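Report of a visit to the Wolero joinery works, Aststead

Date of visit: 4/16/23
Report prepared by Piret Zariņš for the Curley Adult Craft Programme

Purpose of the visit

The Programme sends a small party each year to a working manufacturer whose practice bears on the courses taught at Curley. The subject chosen on this occasion was the preparation and care of solid timber boards, which had been requested by students on the second-year furniture course. Wolero kindly agreed to receive the party at its Aststead works, where the firm makes worktops, table leaves and shelving for schools and libraries.

The party was met at the main gate by Hafþór Bergmann, production manager, and was given a safety briefing before entering the building. Ear protection was issued and worn throughout the machine hall.

The timber store

The visit began in the covered store at the rear of the site. Boards are delivered part-dried and stacked on battens, with the ends sealed in wax to slow the loss of moisture. Mr Bergmann explained that the firm had moved to smaller and more frequent deliveries after a difficult summer in which a full stack had split at the ends. The present store holds 400 boards.

Students were invited to use a moisture meter on several samples. Readings differed between the outer and inner boards of the same stack, and there was a useful discussion of how long timber should be left indoors before it is cut. The firm allows a minimum of 20 days. Our own workshop has generally allowed less, and the matter should be looked at before the autumn term.

The machine hall

Boards are planed on one face and one edge before being sawn to width. Each strip is then turned by hand so that the growth rings of neighbouring pieces curve in opposite directions. Mr Bergmann stated that this step could not be hurried and that new staff spend their first month on it. Strips with loose knots are set aside for use in packing cases.

Gluing is carried out on a row of upright presses supplied by Sepp. The glue is spread by roller, and the panels remain under pressure until the following shift. Members of the party who had experienced trouble with panels bowing in the clamps were advised to place clamps on alternate faces and to tighten them gradually from the centre.

The finishing room

Panels are sanded through four grades of paper and wiped down between each. Two finishes are offered, a hard wax oil and a water-based lacquer. The oil is preferred for surfaces that will be repaired in use, as a worn patch may be sanded and treated again without stripping the whole panel. The lacquer is ordered chiefly by schools.

There was some interest in pale timbers, which show dirt readily but are favoured at present by customers furnishing reading rooms and nurseries. The firm's advice was to avoid any oil with a yellow tint and to keep finished work out of direct sunlight for the first weeks.

A pale board of this kind also shows its grain clearly, and the run of the lines along its length is worth studying before a panel is cut. Swirling figure, where it occurs, can tear under a blunt plane and is better brought down with a scraper.
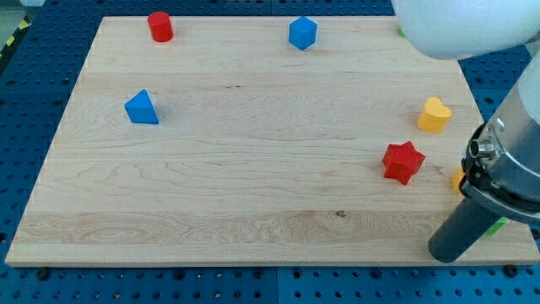 Costs and waste

The party was shown the figures kept on offcuts. Shorter lengths are jointed into drawer sides, and sawdust is pressed into briquettes which heat the offices. In the previous July the works produced 157 sacks of shavings, all of which were taken by a local stables. Mr Bergmann considered the sale of shavings to be of little value in money but a great saving in storage.

Panels with slight faults are sold from the trade counter at a reduced price. A minimum order of 500 pounds applies to account customers, and it was agreed that the Programme might share an order with neighbouring centres.

Matters to be taken forward

The furniture tutors are asked to review the time allowed for timber to settle in the workshop. A moisture meter should be bought from the equipment budget. Wolero has offered to receive a second party, limited to students who have completed the machine safety course, and names should be given to the Programme office.

The thanks of the Programme are due to Mr Bergmann and his colleagues for their time and for the lunch provided in the works canteen.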